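4.2 Headline type and sharing

Dudek's coding scheme was applied to 3000 celebrity items from the fan site Clanilia, posted between January and June. Stories of a fan meeting a star made up 9 percent of the sample and drew a median of 134 shares, against 62 for casting news. The gap held when items naming more than one celebrity were removed. Headlines that ended in an exclamation mark showed no added effect (Figure 3).
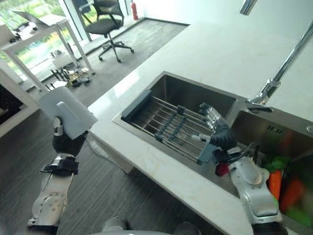
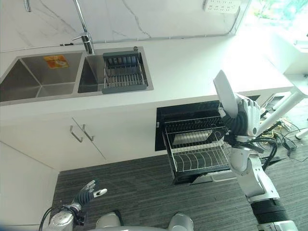
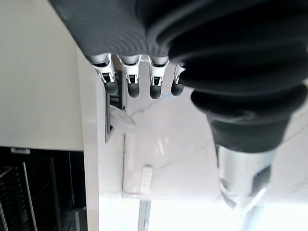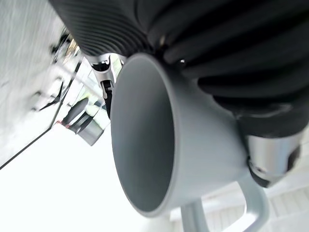
Figure 3. Double-basin sink (first and second), fingers with black tips (third) and gray mug (fourth).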